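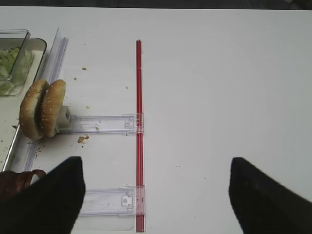
白色桌面上的红色细杆与透明塑料支架

打印本页 | 以电子邮件发送

任务分析与链锁教学:资源教室操作步骤

适用对象:资源教室教师、随班助教、短期代课人员
编写:Heike Stöcker,Aroha Tautahi
修订:2025年10月5日

1. 适用范围

本页说明如何把一项日常技能拆成可教的步骤,如何选择链锁方式、安排辅助、记录结果,以及何时撤除辅助。适用的技能包括洗手、整理书包、取放餐具、更换室内鞋、登录校内电脑、交作业等步骤顺序基本固定的活动。

没有固定顺序的技能不用本法,例如轮流发言、在操场上加入同伴游戏。涉及如厕、喂食和服药的目标,须先按个人照护计划办理,再参照本页第4节以后的内容。

文中"步骤"指任务分析表上的一行。"试次"指从给出任务指令到最后一步结束的一次完整执行。"独立"指学生在规定的等待时间内,未得到任何辅助而完成该步骤。成人站位靠近不算辅助;成人用眼睛看向下一件物品算手势辅助,按手势记录。

2. 准备材料

任务分析空白表,每名学生每项技能一份。校内统一使用Pirihi表,竖列为步骤,横列为日期。
计时器,可静音。
活动所需的实际物品。不要用模型代替,也不要用图片上的物品代替。
学生现用的沟通方式,如图片册、手势或语音输出设备。教学期间始终放在学生够得到的位置。
已经评估过的强化物清单。清单超过一个学期未更新的,先重新评估。

表格可以手写,也可以录入Hodex。两种方式不要在同一项技能上混用。

3. 编写任务分析

3.1 先自己做一遍

由负责教学的人在实际地点、用实际物品把任务做完,边做边写。第一稿通常过粗。写"洗手"的人经常漏掉卷袖子和关水,写"整理书包"的人经常漏掉拉开拉链。

3.2 再看别人做一遍

请一名能独立完成该任务的同龄学生做一遍,记录他的动作顺序。成人的顺序未必适合学生的身高和手部力量。两份顺序不一致时,以同龄学生的顺序为准,但有安全规定的步骤除外。

3.3 确定步骤大小

每一步应当只含一个可观察的动作,有明确的开始和结束。判断方法:两名观察者分别看同一次执行,对"这一步做了没有"给出相同答案。答案经常不同的步骤,多半是合并了两个动作,应拆开。

步骤也不宜拆得过细。学生已经能连贯完成的动作可以并成一行。例如学生平时能自己拧开瓶盖,就写"拧开瓶盖",不必再写握住、转动、取下。同一项技能,两名学生的表可以不一样长。

3.4 措辞

用动词开头,写学生的动作,不写成人的动作。

可用:拉开书包主袋拉链。
不可用:注意拉链。
不可用:老师提醒后拉开拉链。

不使用"正确地""认真地""好好地"一类词语。需要规定质量时,把质量写成可见的结果,如"拉链头到达尽头"。

3.5 样表:整理书包(放学前)

(1)从挂钩上取下书包
(2)把书包放在自己的桌上
(3)拉开主袋拉链
(4)把作业夹放入主袋
(5)把铅笔盒放入主袋
(6)拉上主袋拉链
(7)把水杯插入侧袋
(8)背上书包
(9)走到门口的集合线

这份样表不能直接使用。书包的款式、座位的位置和带回家的物品都会改变步骤。若学生每天带回的物品不同,第(4)(5)步应改为"按清单放入物品",并把使用清单作为另一项技能单独教。

3.6 试用和修改

正式教学前,用新表观察学生两个试次。若学生总是在同一处停下,检查该处是否缺了一步。若学生换了顺序但结果相同,而且不影响安全,就改表,不改学生。修改后的表重新编号,旧表留底,不得在旧表上涂改。

4. 基线测定

4.1 选择测定方式

单一机会法:给出任务指令后,学生在某一步出错、顺序不符或超时,即停止测定,其后各步一律记为未完成。用时短,但会低估后面步骤的能力。

多重机会法:学生在某一步未能完成时,由成人在学生视线之外代为完成该步,使任务进入下一步的起点,继续测定。用时较长,可以看到每一步的情况。

准备采用逆向链锁的,应使用多重机会法。其他情况下由个案教师决定。同一名学生前后两次测定必须使用同一种方法。

4.2 测定程序

(1)把物品放到平时的位置。
(2)确认学生面向活动区域。
(3)给出任务指令一次,例如"收书包"。
(4)等待学生开始。本校统一的等待上限为30秒,用于整项任务的启动;步骤之间的等待时间见5.4。
(5)不示范,不纠正,不评价对错。可以就坐好、看向物品等行为给予一般性的肯定。
(6)逐步记录"+"或"-"。
(7)结束后让学生做一件已经掌握的活动。

至少测定三个试次,分布在不同日子。三次之中独立完成的步骤数持续上升的,暂不开始教学,再测两次。学生可能只是不熟悉指令。

5. 教学

5.1 选择链锁方式

顺向链锁:从第一步开始教。第一步达到标准后,教第一步加第二步,依此类推。未教到的步骤由成人完成,或在完全辅助下完成。适用于前几步较易、后几步较难的任务。

逆向链锁:前面各步由成人完成或在辅助下完成,只教最后一步。达标后再教倒数第二步。学生每一次都以独立完成结束,并立即接触到任务的自然结果。适用于自然结果明显的任务,如穿鞋后出去玩。

整体任务呈现:每个试次都教全部步骤,在学生需要的地方给予辅助。适用于基线中已能独立完成半数以上步骤的学生,也适用于步骤较少的任务。

选择依据写在表头的"方式"一栏。更换方式须经个案会议同意,不得因为换了助教而改变。

5.2 辅助的种类

从多到少依次为:

全部身体辅助:手把手引导完成整个动作。
部分身体辅助:轻触手腕、前臂或肘部,引导动作的一部分。
示范:成人做一次,学生照做。
手势:指向、轻敲物品旁的桌面、看向物品。
视觉:步骤图、颜色标记、文字清单。
口语:说出该步骤的部分或全部内容。

口语辅助放在最后,不代表它最容易撤除。实际情况往往相反:学生会等成人说完每一步才动作,助教则很难察觉自己在说话。除非学生的计划中另有规定,链锁教学期间只说一次任务指令,步骤之间不说话。

身体辅助前先给学生看见成人的手,并确认学生没有表示拒绝。学生缩手、推开、转身或使用沟通工具表示"不要"时,停止身体辅助,改用示范。连续两个试次出现拒绝的,中止该项技能的教学,通知个案教师。

5.3 辅助的站位

成人站在学生身后或侧后方。除示范外,不站在学生与物品之间。身体辅助时不面对面拉动学生的手。助教需要同时照看其他学生的,不安排身体辅助。

5.4 由多到少

用于新教的步骤和容易出错的学生。

第一阶段:全部身体辅助,无延迟。
第二阶段:部分身体辅助。
第三阶段:在动作方向上以手跟随而不接触。
第四阶段:成人的手收回,站位不变。
第五阶段:成人后退一步以上。

每一阶段连续三个试次无错误,进入下一阶段。连续两个试次出错,退回上一阶段。在后面的阶段,步骤之间等待5秒;学生的计划中写有更长时间的,按计划执行。动作启动较慢的学生不应使用统一时间。

5.5 由少到多

用于已部分掌握的步骤。

(1)给出任务指令。
(2)等待5秒。
(3)学生未开始或开始错误动作,给手势。
(4)再等待5秒。
(5)仍未完成,给示范。
(6)再等待5秒。
(7)仍未完成,给部分身体辅助,必要时给全部身体辅助。

记录最后使用的一级。中途不得重复同一级辅助。学生开始正确动作后,后续级别全部取消。

5.6 错误处理

错误动作刚开始时即予阻断,把物品恢复到该步骤的起点,给予比原先高一级的辅助,完成后继续下一步。不说"不对",不要求学生从头再来。从头再来会把错误和前面几步连成固定的顺序,以后每次都要先错一遍。

学生跳过一步时,看跳过之后任务能否继续。不能继续的,等学生自己发现,时间同5.4;仍未返回的,用手势指向被跳过的物品。能够继续的,仍在该步记"-",下一试次在该步之前提高一级辅助。

5.7 强化

新步骤初教时,该步骤完成后立即给予强化,不等到整项任务结束。已掌握的步骤不再单独强化。该步骤独立后,强化移到任务末尾,再逐步改为只保留自然结果。

强化物在任务开始前放好,不在任务中途翻找。食品类强化物须核对过敏记录,由家长书面同意。

独立完成和辅助完成应有差别。辅助完成的,给口头肯定;独立完成的,给清单上偏好较高的项目。

6. 记录

6.1 记录符号

+ 独立
V 口语
S 视觉
G 手势
M 示范
PP 部分身体辅助
FP 全部身体辅助
O 成人代为完成
R 拒绝

每一步只填一个符号。空格表示未执行,不表示错误。试次中断的,在中断处画横线并在备注栏写原因,如消防演习、提前接走。

6.2 谁来记录

由执行教学的人在试次结束后立即填写。双手用于身体辅助时,可在步骤完成后由第二人填写。不得在放学后凭记忆补填。漏记的试次写"未记录",不估计。

6.3 计算

独立百分比 = 独立步骤数 ÷ 已执行步骤总数 × 100。

由成人代为完成的步骤计入分母。采用逆向链锁时,另外计算目标步骤的独立百分比,两个数字分开报告。家长会上只报告整项百分比,容易让人以为没有进展。

6.4 观察者一致性

每5个试次至少有1个由第二人独立记录。两人各自填写,不交谈,不看对方的表。逐步比较,符号完全相同的记为一致。

一致性 = 一致步骤数 ÷ 总步骤数 × 100

低于80%时,先检查步骤措辞,再检查人员对辅助级别的理解。上一学年Hodex中共录入2,324个试次,不一致之处集中在两类:手势与视觉混淆,部分与全部身体辅助混淆。区分标准如下:

学生看的是成人的手或眼睛,记手势。
学生看的是成人走开后仍留在原处的图或标记,记视觉。
动作的全程都有成人带动,记全部身体辅助。
任何一段由学生自行完成,记部分身体辅助。

7. 达标、维持与泛化

7.1 达标

整项任务连续三个试次全部步骤独立,至少跨两天,并且至少有一个试次由另一名成人执行。步骤中有安全要求的,该步骤不得有任何例外。

7.2 撤除视觉提示

步骤图可以长期保留。成年人也用清单,没有必要把撤图作为目标。需要撤除的,按以下顺序:缩小图片,减少图片张数,把图片移到物品旁的柜门内侧。一次只改变一项,改变后观察两个试次。

7.3 泛化

达标后更换以下条件,每次只换一项:

执行的成人
地点
物品的款式
指令的说法
时间

换条件后若独立步骤减少,在新条件下按5.5教学,不退回5.4。同时确认原条件下的表现没有变化。

7.4 维持检查

达标后第一个月每周检查一次,以后每月一次,直到学年结束。5月的检查结果随转衔材料交给下一任教师。检查中有步骤需要辅助的,该步骤重新列入教学,其余步骤不动。

8. 人员交接

代课人员到岗时,应能在表头看到:学生的沟通方式、任务指令的原话、链锁方式、当前目标步骤、当前辅助级别、等待时间、强化物、拒绝的表示方式。缺少其中任何一项的,当天不教新步骤,只做已经掌握的活动。

新任助教先观察一个试次,再由熟练人员陪同执行一个试次,之后独立执行并做一次一致性检查。Paora Ormsby负责安排校内的检查时间,Giuliana Montoya负责Hodex的账号和表格权限。

家庭使用同一份任务分析时,去掉记录符号,只保留步骤和指令原话。家里的物品摆放不同,请家长按实际情况改写步骤,并把改写后的一份交回学校存档。

9. 常见问题处理

9.1 学生只在某位助教在场时独立

检查该助教是否在给未记录的辅助,常见的有点头、提前伸手、步骤完成时吸气或微笑。由第二人站在学生正面观察一个试次。确认后,该助教改站在学生身后。

9.2 每一步完成后都回头看成人

把强化移到后面的步骤,成人目光放在物品上。学生回头时不回应,等待5秒后给手势。

9.3 进展停滞

同一目标步骤连续6个试次没有变化的,按次序检查:步骤是否过大;物品是否难以操作,如拉链过紧;强化物是否仍然有效;等待时间是否过短;两名成人的做法是否一致。每次只调整一项,并在表上画竖线标明调整的位置。

9.4 学生完成得很快但顺序混乱

对照3.6。结果相同且不影响安全的,修改步骤顺序。结果不同的,在出错的两步之间放置视觉提示,其余位置不加。

9.5 时间不够

课间和放学前的任务容易被压缩。时间不足时改用逆向链锁,由成人快速完成前面各步,保留目标步骤。不要为了赶时间在目标步骤上提高辅助级别。确实来不及的,整个试次取消,记"未执行"。

10. 表格保管

纸质表按学生分册,放在资源教室上锁的柜内。表上只写学生代号。学年结束后扫描入档,原件按学校的档案规定处理。含有影像的一致性检查材料,须另有家长同意书,检查完成后删除。

空白Pirihi表和填写范例可向Aroha Tautahi索取。

打印本页 | 以电子邮件发送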